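Section 4: Getting the Table Ready for a Shared Session

Welcome back, and thank you for sticking with us through the wiring section, which we know was a long one. This part of the Cedotar handbook covers the house rules at Silthorpe for laying out a two-arm table. Please read it all the way through once before you touch anything, even if you have set up a table before.

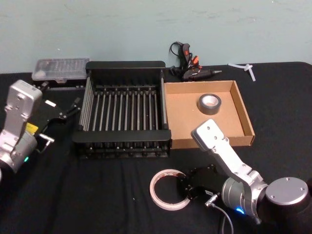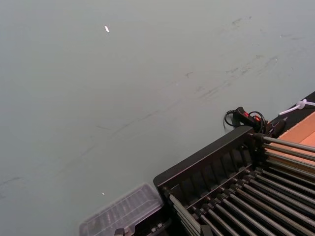
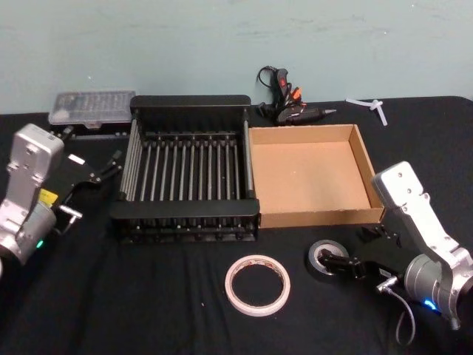 The rule that matters most to us is that every object gets a home, and the home is agreed on before the arms are enabled. Lihua Du wrote the first version of this rule back in May, and it has saved us a great deal of arguing. A home is simply the spot where a thing sits when no one is using it. Big pieces that stay put go toward the middle, where both arms can work near them, the way the rack with the metal rods stands beside the open cardboard tray. Small supplies are a different matter, and you will want to think about them a bit more. A roll of tape can rest quite happily in the tray or out on the cloth, but write down which one you chose, so that the next person starts from the same layout you did.

Before you begin

Have your layout sheet (form 553) and a pencil with you. You will also need to know where the stop control is, and please put your hand on it once so you know you can reach it from where you plan to stand.

Steps

1. Check that both arms are holding still and that motion is disabled at the console.

2. Smooth the cloth with the flat of your hand, working from the back toward the front. A few soft wrinkles are fine – a fold tall enough to catch a fingertip is not.

3. Set down the largest item first and mark its corners on the layout sheet.

4. Add trays and boxes next. Close the lids on anything that holds small parts.

5. Put corded tools along the back, with the cord gathered behind the tool and well away from the grippers. Leave them unplugged until the session calls for them.

6. Place the small supplies last, and write each one on the sheet as you go.

7. Step back outside the floor line, call out "clear," and wait to hear it repeated by your partner.

8. Enable the arms at reduced speed and run the Ren check routine from start to finish, with your hand near the stop control the whole time.

Caution: Never reach in to straighten something while motion is enabled, however small the thing is and however slow the arm seems. Disable motion first, fix it, then go back to step 7.

Caution: A glue gun stays hot for a good while after it has been unplugged. Treat it as hot unless you know for certain that it has been resting.

Note: If you move anything after step 7, even by a hand's width, cross out the old spot on the sheet and draw the new one. Please don't erase. Yuxi Jiang goes through the sheets for the Wernura log and likes to see both positions.

Note: Two people sign each sheet, the one who laid out the table and the one who called back "clear." If you are on your own, you may do steps 1 through 6 and then wait for company.

When the check routine has finished and both names are on the sheet, clip it to the board by the console and go on to Section 5, Starting a Session.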